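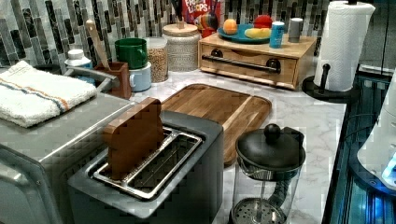
*A toaster and other everyday kitchen items on the worktop at the Nurkeck site.*

**Nurkeck, April 30, 2019.** The Jirell Institute has completed the first stage of its programme to gather examples of household tasks for a learning system. The work is being carried out at the Institute's kitchen laboratory in Nurkeck, in partnership with the engineering firm Sriwong.

The first stage produced 2926 recorded examples. Of these, 1702 have been checked and accepted for use in training. A further 141 were set aside for testing and will be kept apart from the training material until the programme ends. The remainder are still under review.

Each example consists of one short task carried out by a robot arm under the guidance of a trained operator, together with a written instruction in plain English. The tasks were chosen from a list of 15 drawn up by the Institute and include placing an item in a toaster, moving fruit to and from a plate, and lifting a mug from the back of the worktop. Operators worked in pairs and changed places at set intervals.

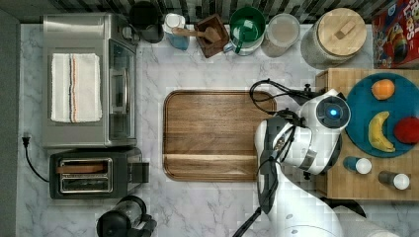
The Institute has asked operators to vary the layout between sessions, within limits set out in the programme handbook. Items may be turned or moved a short distance, but the main appliances are to remain plugged in at their usual points. Failed attempts are kept and labelled as such, as the learning system will be expected to recognise when a task has gone wrong.

Sriwong is responsible for storing the recordings and for the software used to label them. The two partners have agreed a common form of wording for instructions, following differences in the early sessions over terms such as "worktop" and "counter".

The second stage will begin in November at a further kitchen in Plemov, where the cupboards and work surfaces are set at a different height. Operators from Nurkeck will attend for the opening sessions. Applications for operator posts at Plemov should be made in writing to the Institute's programme office.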